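Wekell opens its doors to Kerkeck residents

Residents of Kerkeck were invited last week to the Wekell workshop, where staff demonstrated hand-held grippers and discussed the household tasks now being recorded with them. The project's coordinator received us after the morning demonstration.

"We have 211 household tasks on our list, and visitors always ask about the small ones," the coordinator said. "Laundry they expect. A bracelet or a ring surprises them."

The grippers are guided by a person, and the recordings are later used to teach robots the same movements. Wekell holds 3,000 recordings to date, and its partner office in Filtville is to add further homes in April.

Asked why the work is carried out in ordinary bedrooms, the coordinator pointed to the variety of surfaces. "A plain bench teaches very little. A printed bedspread is a harder test – the pattern competes with the object."

Jewelry remains among the slower subjects. New operators complete six practice sessions before they handle it, and chains are introduced last. "A chain changes shape each time it is touched," the coordinator said. "We ask our operators to be patient and to begin again when necessary."

Applications to take part as a host household may be made at the Wekell front desk on Shenoy Street. 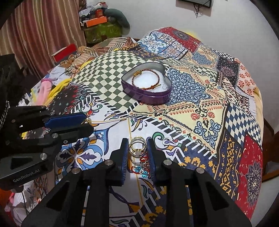 Sorting jewelry on a bedspread with two grippers, a heart-shaped tin close by.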